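Print this article | E-mail to a friend

Filed under: Shop Floor & Money

What the Robot Costs After You've Bought the Robot

I came into equipment buying sideways. I was the person in the office who didn't mind spreadsheets, so in July, when we decided we wanted a two-armed robot with proper hands, the spreadsheet landed on me. I had one tab. It had one line on it that mattered, and that line was the robot.

I now have 31 lines! Thirty-one, and I'm still adding to it (the latest is floor protection, and we'll get to that).

We're a small outfit called Tawhiri. We try out machines for furniture movers and rental companies, mostly the boring middle part of the job where two people pick up a table and walk it somewhere. Kylie Rutherford started the place, and she has a rule that we plan every purchase around a task we can name out loud. Ours was "help a person carry a table." You'd think a task that plain would make the shopping easy. It made it long.

Take the hands. We had quotes for two kinds. Getow sells a simple two-finger gripper, sturdy and cheap to fix, and Gernow sells a hand with a full set of fingers that costs a good deal more and comes with a service plan as thick as a phone book. I wanted the gripper, I'll admit it. I'm the spreadsheet person. But a tabletop is a wide, thin thing, and when you carry one you put some fingers on top and curl the rest underneath without ever thinking about it. Gaétan Sawatzky, our mechanic, made me stand in the hallway holding the end of a table until I noticed what my own hands were doing. Then he made me hold it with two pairs of kitchen tongs. I signed off on the fingers.
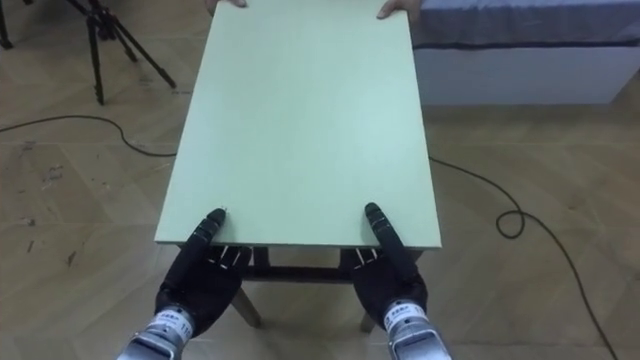 Sharing the load: robot hands at the near end of the table, human hands at the far one.

You learn a lot about a budget by looking at the floor. Cable, for one thing. I'd put down a token amount for it, as if cable were paper clips, and then we needed longer runs, and spares for the longer runs, and something to keep people's feet off them. Tripods went on the list too. So did tables, plural, because a test table has a hard life and I would much prefer to wreck ours than a customer's. And then the floor itself! We work in a furnished space with wood-look parquet, and I hadn't set aside a cent for mats or for touching up the scuffs when we hand back the keys.

The biggest thing I missed was people. Carrying a table takes somebody on the other end, every single time, and that somebody has to be paid. When Miroslava Kollár sat down with me to plan the first stretch of testing, she had 435 carries written on her pad. I had budgeted for the machine to do them and for exactly zero humans to help it. We went back and put in 672 hours of staff time, split between the carrying and the setting up, and that number hurt more than the hands did.

Spare parts were a happier conversation. Coralie Paewai, who used to buy for a bakery chain, told me to ask every seller the same thing: which piece breaks first, and how long until I can have another one? Getow answered in an afternoon. Gernow took longer but sent a real list, with the finger joints near the top. We bought spare fingers up front and I've felt better ever since. Coralie also talked me into a 12-month service term when I was ready to sign for a lot more. Her thinking was that we'd know our own habits by then and could haggle like people who knew something.

Scheduling software was my one real mistake, so I'll own it. I bought Clasura because the demo was pretty. It books rooms and machines beautifully and has no idea that a test needs a person as well, so Tayla Dunstan keeps the human half of the calendar on a whiteboard by the door. We're paying for a subscription and a whiteboard. The whiteboard is winning.

If you're starting your own list, walk through one job from beginning to end with a notebook before you call a single seller. Write down everything you touch, step over or lean on. Put the people in early and give them their own tab. Ask for the spare parts list before you ask for the discount.

And look up what your lease says about floors. Mine is on page four, and I'm calling the landlord this afternoon.

Print this article | E-mail to a friend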